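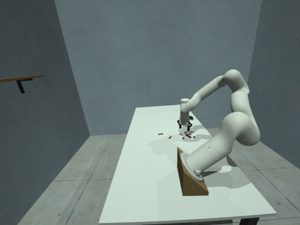
Capítulo 7. Aprendizaje de políticas de agarre en simulación

Una política de agarre es una función que recibe observaciones y devuelve órdenes para el brazo. En los capítulos anteriores esas órdenes las calculaba un planificador a partir de un modelo geométrico completo; en este las calcula una red entrenada con demostraciones. El entorno que usaremos, llamado Flindier, es deliberadamente pobre: una mesa blanca y larga, paredes lisas y un brazo articulado montado sobre una cuña inclinada, con unas pocas piezas de colores esparcidas hacia el extremo lejano del tablero. Las piezas son muy pequeñas en comparación con el brazo, de modo que un error de pocos milímetros en la muñeca basta para fallar el agarre. El lector que venga del capítulo 6 reconocerá el problema de la calibración, que aquí reaparece con otra forma.

7.1 Planteamiento

Llamaremos episodio a una ejecución completa de la tarea, desde la postura inicial hasta que se agota el tiempo o la pieza pedida queda levantada. Al comienzo de cada episodio se sortean la posición y la orientación de las piezas. La política no recibe esas coordenadas. Recibe imágenes y el estado de las articulaciones, y con eso debe decidir el siguiente desplazamiento de la pinza.

El conjunto de datos de referencia, Briver, contiene 3000 episodios generados con un experto programado. El experto sí conoce las coordenadas exactas, y por eso sus trayectorias son limpias, a veces demasiado: casi nunca corrige. Una red que imita solo movimientos sin error no ha visto qué hacer cuando la pinza llega desviada. Para compensarlo se añadieron 870 episodios con perturbaciones en la muñeca durante la aproximación (véase el ejercicio 7.4).

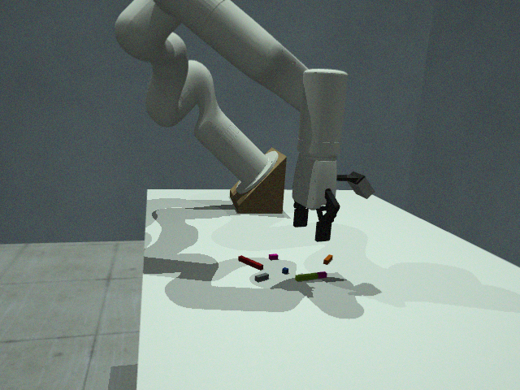

Figura 7.2. Pinza abierta sobre la mesa, con seis piezas dispersas en el tablero.

La aproximación se divide en dos fases. En la primera, el brazo lleva la pinza abierta por encima del grupo; en la segunda desciende en vertical y cierra. La división es cómoda para analizar resultados, pero la red no la conoce - se entrena con la secuencia entera. Nele Timmermans propuso etiquetar las fases a posteriori, a partir de la altura de la pinza, y ese es el criterio que seguimos en las tablas de la sección 7.5.

7.2 Qué ve la política

La elección del punto de vista condiciona todo lo demás. Una vista externa abarca la mesa entera, aunque el propio brazo puede ocultar las piezas justo en el momento del cierre. Una vista desde la pinza evita en parte ese problema y pierde el contexto.

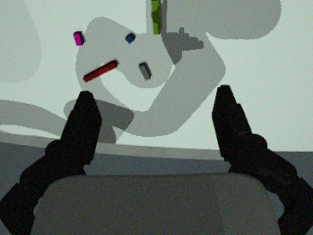
Las sombras son la principal fuente de confusión en la vista cercana. El simulador las proyecta con bordes suaves y tonos grises que cambian con cada movimiento del brazo, y una red entrenada con pocos datos puede tomarlas por objetos. Entre los dos dedos negros se ve aquí un bloque gris oscuro, bastante más próximo en tono a las sombras que la barra roja o el bloque magenta. Conviene por ello informar de los resultados por color y no dar solo la media. En las pruebas de Kemeys, con 139 episodios reservados, la pieza gris concentró más de 55 fallos.

Hay dos remedios habituales: variar la iluminación durante la generación de datos, o combinar ambas vistas en la entrada de la red. El primero cuesta poco y se trata en 7.3. El segundo duplica el número de imágenes por paso y exige sincronizarlas, asunto que ocupa la sección 7.4.

Compartido 55 veces · 3 comentarios

Nele Van Rooij: ¿El criterio de altura para separar las fases usa la punta de los dedos o la muñeca? En 7.5 parece lo segundo.

lector_control: Los 870 episodios perturbados, ¿están incluidos en los 3000 o van aparte?

Nele Timmermans: Van aparte. Y la altura se mide en la muñeca, lo aclararemos en la próxima revisión.

© Fliradwood Ediciones | Contacto | Volver arriba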